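Television Studies: Reading the Series
Handout 4: The Workplace Sitcom and Its Seasons

Module tutor: Evaristo Palumbo

This handout goes with the lecture on ensemble comedy. Please read it before the seminar and bring your viewing notes on Rumholm, series one.

1. Why the workplace?

A family sitcom has to explain why its characters stay together only once. A workplace sitcom has to keep explaining it. People can resign, be sacked or move to another branch, and writers use all of these when an actor wants to leave. The setting gives a steady supply of strangers through the door, and the boss gives the writers someone to be afraid of.

In Rumholm the workplace is a ferry office. Four characters share one room, and the pilot introduces them in order of how long they have worked there. Note that the newest arrival, Sotomayor, gets the most lines but the fewest jokes. She is there to ask the questions the audience would ask. 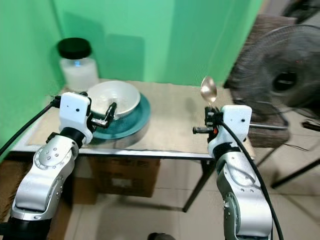 2. The pilot and the second episode

Pilots are written to be sold. They carry a lot of set-up, and they are often shot months before the rest of the series, sometimes with different sets or a different cast. The second episode is usually a better guide to what the show will be week to week. Many second episodes repeat the pilot's situation in a smaller form, for viewers who missed the first one.

When you watch, write down:
- how long it takes before the main set is shown
- which character speaks first, and to whom
- whether the B-plot touches the A-plot before the final act

Drovameo is a useful contrast. Its pilot has no B-plot at all, and the second episode has two. Yung-ching Kao's chapter in the reader (from page 455) treats this as a change of mind by the network. I think it could as easily be a change of script editor -- we will discuss it in the seminar.

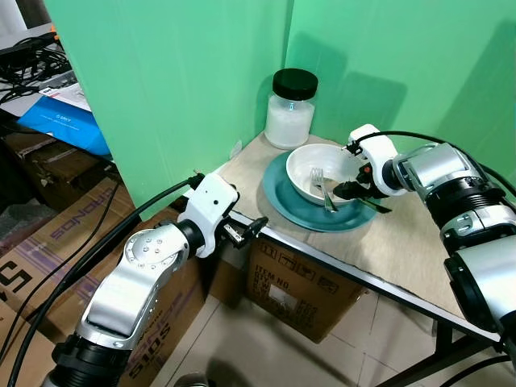 The other point in Kao's chapter is about series length. A run of 12 episodes lets a writer plan one long story across the whole series, with perhaps two episodes that stand alone. A longer order makes that harder, and you start to see holiday episodes, clip shows and visiting relatives. Flidirham had the shorter run in its first year and the longer one in its second, so you can compare the two with the same cast and the same writers' room.

3. Written task

Write some 500 words on one scene from the second episode of either Drovameo or Flidirham. Say what the scene repeats from the pilot and what it leaves out. Do not summarise the plot. Give timings for any lines you quote, and hand the work in at the October seminar.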